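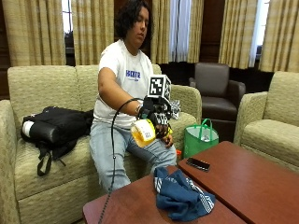 I've been looking at cheap houses online for the best part of a year, so when Masteo announced an open day for its repossessed homes in Hepburn I put my name down the same evening. It was on a Monday, which seemed an odd choice, and I had to take a day's leave for it. Still, four houses in one go, all bank owned, and a chance to ask questions of people who do this for a living!

We met at 10 outside the old Bota shop on the main road. I'd pictured a handful of us and it was more like a school trip, with couples, a few builders in work boots and one family with a pushchair. Everybody got a lanyard and a printed sheet with lot numbers, guide prices and a line or two on the state of each place.

The first house was lot 312, a brick semi with a long back garden. From the road it looked lovely. Inside there was no boiler (just the pipes sticking out of the wall) and the kitchen had gone too, right down to the taps. I asked if that was normal and was told yes, very, and that you buy these as they stand. Nothing gets put right before the sale. The bedrooms were a good size though, and I did catch myself working out where my desk would go.

The second one I didn't like at all. Low ceilings, a smell of damp on the stairs and a neighbour's extension blocking the light at the back. The builders were in there for ages, tapping things, so they must have seen something I didn't.

Then we had a break at the church hall, with tea and some very good flapjack, and someone from the Masteo office went through how the bidding works. It all runs through a website called Preltix. You register, send in your ID and proof of funds, and pay a deposit before you can bid. I hadn't understood that there may be money owing on a property, like unpaid service charges, and that your solicitor needs to find this out before the auction and not after. I wrote that down and underlined it twice. There are 541 homes on the site at the moment, and some have been on there since September.

Lot 541 – same number, pure chance, and it got a laugh – was a flat above a hairdresser's. Tidy, new windows, awful carpet. The lease is on the short side and I was warned that a lender might not like that.

The last stop was my favourite, lot 731, an end terrace up the hill with a view right over the town. It needs a roof. The sheet said "some attention to roof required", and standing in the back bedroom you could see daylight through it. I asked what a new one might cost and got a shrug and the number of a surveyor.

We finished by half past two. Take a torch if you go to one of these, as the power was off in three of the four, and wear proper shoes. Parking was a pain, so I'd get the bus next time. I've registered on Preltix but haven't paid a deposit yet, and I've got the surveyor booked for the end terrace.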